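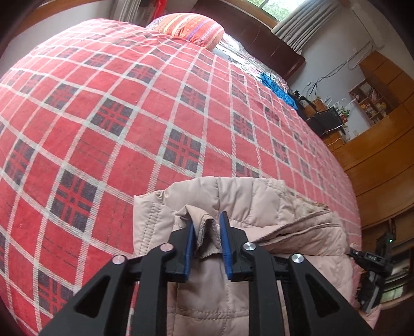 *Fig. 1. Quilted jacket on a plaid bedspread.*

# Unit 3: Padded and Quilted Garments

Household Textiles, handout for students
Prepared by Lorna Cabrera. Practical sessions: Milagros Baluyot

Bring this handout to the practical. The care label tables are in the Unit 2 packet and are not repeated.

## What counts as a padded garment

For this course, a padded garment has an outer fabric, a filling and a lining. The layers are held together by stitching. Vests, winter coats, bathrobes with batting and most quilted jackets belong in this group. Fleece does not, even when it is thick. Treat fleece as a knit.

The stitching matters when you fold. A quilted jacket bends easily along a stitched line and resists bending across the middle of a panel. The jacket in Fig. 1 has rectangular panels, so there are straight lines to work with. On a garment with diamond or curved quilting, fold where the bulk is least and accept a softer edge.

## The work surface

A bed is a good surface for large garments. It is wide, it gives a little under the hand, and most homes have one. A table is better for shirts and flat linens.

Before you start:

- Pull the bedspread straight and smooth out the larger wrinkles.
- Move pillows and spare blankets to the far end.
- Check the spread for lint. Dark and red cloth shows it most, and it transfers to pale garments.
- Stand at the side or foot where you can reach the whole garment without leaning on it.

A plaid or checked spread is useful for beginners. Line up the hem with one of the lines in the pattern and you can see at once if the garment is crooked. Remember that the lines may run diagonally to you, depending on which side of the bed you stand on.

## Inspecting before folding

Do not fold a garment away until you have looked it over. Soil left in storage is harder to remove later. Look at these places first:

1. Cuffs and collar
2. Hem, front and back
3. Any band where the garment folds over itself in wear
4. Both sides of the zipper or button placket
5. Pocket edges

Pale colors need good light. On beige, pink and cream fabrics, soil often looks like a slightly darker band, with no clear edge. The jacket in Fig. 1 has a band of this kind toward the right side. A garment like that goes to the wash pile. It may be folded for practice but should not be put in the storage box.

Check the lining too. Pinch up a fold and look at the inside surface. A lining in a lighter color than the shell can show marks that the outside hides.

## Folding procedure

- Close the zipper to the top. Lay the garment face down.
- Smooth from the center outward with flat hands. Do not press hard. Pressing shifts loose filling into the corners of the panels.
- Bring each sleeve straight across the back.
- Fold the sides in along the nearest stitched line.
- Fold the hem up to the middle, then once more to the collar.
- Turn the bundle over and leave it for a minute before you stack it.

Lift by a full fold of cloth, shell and lining together. If you catch only the shell, the layers pull apart and the stitching takes the strain.

## Blankets

Woven blankets are folded in thirds. Foil-type blankets are a separate case: they crease permanently and slide off a stack. Roll them loosely and tie them. Put them on top of the box, never under a padded garment.

## Storage boxes

The practical room has two sizes, the Poltance and the larger Breklow. Use the Breklow for anything padded. Fill it no higher than the line inside the lid. Compression bags are not used in this unit. We return to them in November with the bedding material.

## For the practical

Each student brings one padded garment, washed or unwashed, and a cotton cloth to work on. Write the inspection notes first, on the Unit 3 sheet, then fold. Milagros Baluyot signs the sheet at the bed or table before the garment is boxed. Unsigned sheets are returned.

Reading: packet, sections on batting and on zipper care.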